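Cilia two-arm bench kit from Lister — four stars
Posted 12/05/2023 by Mortimer Nakamura

I've had the Cilia kit on my table for 4 months now and I finally feel ready to say something useful about it! Short version: lovely once it's set up, a bit of a pain to look after, and I'd buy it again.

Setup took me most of an evening. Both arms go on the one black rail, the long white arm on the left and the small black one on the right, and you want to snug the clamps down by hand before you reach for the hex key (the manual has it the other way round, and I had to start over). Leave yourself some slack in the cable along the top of the big arm. I ran mine too tight the first time and the wrist kept stalling at full stretch — a very boring hour with the fault log before I caught on.

For checking the zero points I use a pile of wooden alphabet blocks, scattered all over the table, and have the white arm go in among them. If the jaws come down a hair off you find out fast, and a block costs a lot less than whatever you were planning to pick up. 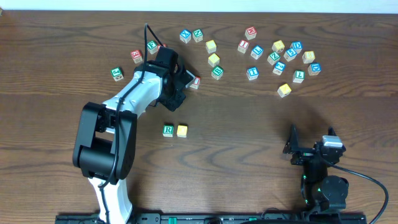
I redo the zeros every 300 cycles, which the Tanasarn software will remind you about whether you like it or not. The elbow is where I've had trouble. Three of the bracket screws worked loose in February, and the arm had a wobble you could feel with a fingertip. A dab of threadlocker and it's been solid ever since. The wrist servo on the little arm died too, and the replacement came from Vevport (part 733) and went in with four screws and one plug. Easy!

I'm knocking off a star for the manual and for the jaw pads, which wear faster than I'd like. Order a spare set when you buy the kit, the shipping on them alone is silly.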